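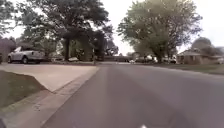
Inelik Sidewalk Delivery Robot – Planning and Purchase Guide

Posted 4 May 2018 by Keisha Mercado

Search products, parts and manuals Go

The Inelik is a wheeled delivery robot for residential streets, campuses and business parks. It carries one locked bin and travels at walking speed. It is sold as a complete unit or as part of a route package with charger, spare battery and setup service.

What is included

Each unit ships with the robot body, a removable cargo bin, a wall charger and a tool roll. The front camera is fixed in place and set at the factory. The Fison battery pack slides out from the rear and can be changed without tools. The carrying limit is 50 pounds, including whatever bags or boxes go in the bin. Heavier loads will trip the motor protection and the robot will stop where it is.

Choosing a route

Walk the route before you order. Quiet residential streets with smooth asphalt, no lane markings and a gentle grade are the easiest places to start. Where there is no painted line, the robot keeps its position by the edge of the road. A concrete gutter strip works well for this because it is a lighter color than the pavement. Wide driveways break up that edge, so mark each one on the route map.

Note where vehicles are usually parked, both on driveways and along the street. Heavy tree cover matters too. Deep shade next to a bright sky is hard on the camera, and we suggest driving those blocks by hand at two different times of day before turning on automatic travel. Overcast days are good for the first mapping run – the shadows are softer and the map needs less cleanup.

Check with your city or county about permits. Rules for robots on streets and sidewalks are different from place to place and we do not file paperwork for customers.

Budgeting

The robot itself is usually the largest single item, but it should not be the only line in your plan. Allow for:

Spare Fison battery, one per robot
Replacement tires, sold in sets of 4
Weatherproof charging cabinet
Fahmy route software, billed yearly per robot
Operator training, one day on site
Liability insurance, arranged by the buyer

Customers running a single robot often skip the charging cabinet and use a garage outlet. With two or more, get the cabinet. The Fahmy license covers map storage, remote stop and trip records. It does not cover cellular data, so ask your carrier for a quote.

Lead time and service

Standard units ship 91 days after the deposit clears. Orders for September delivery should be placed early, as campus customers take most of that month's production. The deposit can be moved to a later order but is not refunded after the unit has been assigned a serial number.

Batteries should be replaced when they hold less than 80 percent of their original charge. The service menu shows the current figure. Return old packs to us in the original carton – we pay the freight.

To request a quote, send the route length, the number of stops and a few street-level photos taken at curb height.

Related items

Fison Battery Pack, Rear Slide
Inelik Insulated Cargo Bin
Plenosov Charging Cabinet, Two Bay
Plenosov Curb Ramp, Portable
Fahmy Route Software, Yearly License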